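主题：Re: 开放日演示安排及回顾
日期：2024年10月12日
列表：机器人抓取讨论组

各位好，

开放日已经结束，先回复上次邮件里的问题，原文引在下面。

> 请问 Zamance 展位的抓取演示是实机还是仿真？
> 我们这边有 2 位同事想去看，
> 另外想知道每场多长，要不要提前登记。

抓取部分是仿真，大屏播放腕部视角，运行在 Cledell 平台上。每场 30 分钟，不用登记，到 87 号展位签到即可。全天签到 318 人，下午场比较挤，后排看不太清屏幕。

演示用的物体形状都不规则，带装饰的件尤其难处理，接触点选偏一点，姿态就跟着变。现场问得最多的也是这一类。 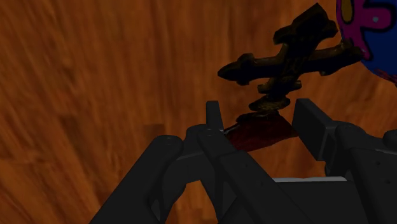 仿真画面：双指夹爪夹住暗红色部件，上方为十字形装饰件，背景为木纹表面。

有人问为什么不直接夹十字形的部分。讲解的同事答复说，那部分轮廓起伏多，规划器给它的评分偏低，两侧较平整的面会优先考虑。评分的具体算法当天没有展开，Hedlund 组答应整理一份说明，10月底前发到列表。

实机部分在隔壁的 Ratus 展位，只演示了搬运，没有抓取不规则物体。想对比仿真和实机差别的，这次看不到，下次是否安排还没定。

讲解用的幻灯片已放到列表的共享目录，视频还在剪。需要原始场景文件的请直接回复本邮件，写明用途和软件版本。

Zamance 开放日筹备组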